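Shoe drawer re-sort, part two. Part one covered laces and polish. Today: insoles, baskets, and what fits in what.

1/ Loose insoles go missing because they slide flat under everything else. A long, shallow basket fixes most of it. Anything deeper than a hand and they stack, and the bottom pair gets forgotten.

2/ Wire mesh over solid plastic. Air gets through, grit falls out the bottom, and you can read the contents from the side without lifting anything. Downside: fine mesh catches on wool socks. Keep them separate.

3/ Lay foam insoles flat, lengthwise. Never fold them. A crease across the arch stays there, and the grey foam ones are the worst for it.

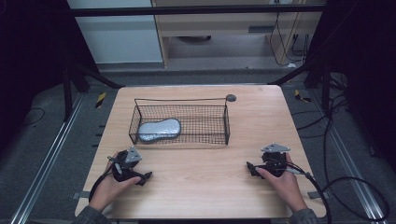
4/ Measure the drawer before buying the basket. Mine is 600 mm wide inside, 700 outside. I used the outside figure the first time and had to return two.

5/ Shabnam Cheema asked about labels. I don't bother on mesh. A tag tied to the short end works if you share the drawer.

6/ Boot liners next, probably in May.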